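MANDLEY — A former bookkeeper for a Mandley equipment rental company has pleaded guilty to stealing from her employer by writing company checks to herself and to a business that did no work.

Annelies Stevens entered the plea to one count of felony theft and one count of forgery in county court. A second forgery count was dropped as part of an agreement with prosecutors.

Stevens kept the books for Letelard, which rents generators, pumps and lighting to builders and event companies. According to the charging papers, the checks were written over a period of 3 years and most were for small amounts that did not need a second signature. Company policy at the time required a second signature on any check over $3,000.

The case began in May, when the company changed banks and an outside accountant, Peiyu Gu, was hired to move the records. Gu found a check for $1,477 made out to a supplier called Prondura and could not match it to an invoice. She asked for the supplier's tax form and was told there was none on file.

Police later found that Prondura had been registered to a rented mailbox and that its bank account was opened by Stevens. The account had no other customers.
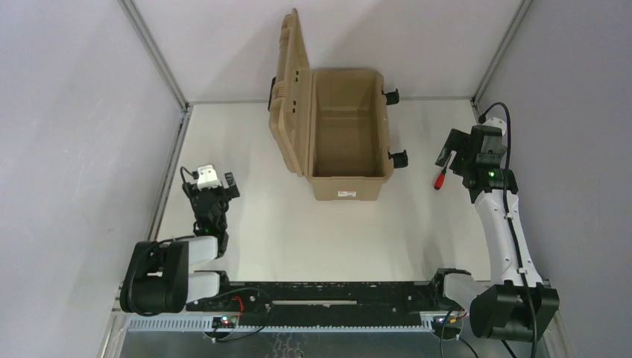 Detective Yaw Zakaria wrote in his affidavit that Stevens first told officers the business belonged to a relative. In a second interview, with her attorney present, she said she had set it up herself after falling behind on her mortgage.

Officers searched her home the following week and took a laptop, two checkbooks and a box of bank statements. The affidavit says some of the statements had been altered to hide the names of the people being paid.

The company's owner, Henryk Kołodziej, spoke briefly at the hearing. He told the court that he had delayed raises for his yard crew because the books showed there was no money for them.

"I told those guys to wait, and they waited," Kołodziej said. "I'd like the court to know that."

Defense attorney Yaqin Xiao said her client has no prior record and has been working at a garden center since she was let go. Stevens has already paid back $4,000, Xiao said, and plans to sell a car to pay more.

The full amount of restitution has not been set. Prosecutors and the defense disagree on whether several checks marked as reimbursements were real business expenses, including fuel and postage. The judge told both sides to file their figures in writing before sentencing.

Under the plea agreement, prosecutors will ask for probation and up to six months in the county jail. The defense is free to argue for no jail time. The judge is not bound by either request and told Stevens so before accepting the plea.

Stevens answered the judge's questions with short replies and did not make a statement. She remains free without bail. As a condition of her release, she may not handle money for an employer or contact anyone at the rental company.

Kołodziej said after the hearing that all of the company's checks now need two signatures, whatever the amount, and that an outside accountant goes over the statements every month. He said the business is still operating from its yard on Jasińska Road and has not laid anyone off.

A sentencing date will be set once the restitution filings are in.

Filed under: Courts & Crime, Mandley, Local News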